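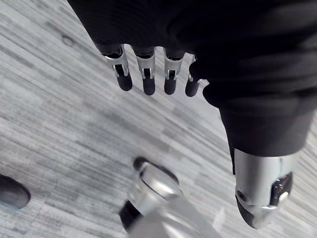
Step 1. Stop the hand before you touch the glove

A finger that lags behind the others gets blamed on the motor nine times out of ten. I have swapped motors on that theory and got the same lag back. On a hand with a fabric cover, check the cover first.

Hit the stop, then cut power at the base and wait for the drive light to go out. The Famier manual says the software hold is enough for glove work. I don't believe it. Our hold let go at Akwood in March with a thumb already between two brackets, and the log showed no fault at all, only code 1354, "hold released."

Step 2. Look where the cloth bunches

Folds collect near the knuckles and creep down toward the finger joints. Shine a light along the row from the side. You want clear metal at every bracket, with no cloth lying in the hinge opening. The end finger is the one most likely to be half under a fold, so lift the fabric there and look again.

Step 3. Free the joint

Ease the cloth out by hand, following the weave. No pliers. If it has been bitten, look for a shiny crease or loose threads, and pick every thread out of the hinge with a plastic probe. Conneely sells a silicone spray for this. It made our joint smooth for a day and sticky for a week.

Step 4. Test it slowly

Refit the cover with a little slack, stand clear and power up. Run 200 open-and-close cycles at the lowest speed, watching the joints and ignoring the screen. The screen told Fatima Briggs everything was fine for nearly an hour while a finger dragged.

If the lag comes back

Code 1336 is listed as "finger overload," but it also shows up with a bad cable, so don't order parts on the strength of it. Run the same test with the cover off. Still lagging? Now you can suspect the motor. Nevport will ask for the cycle log before they take a hand back, so save it before you reset anything.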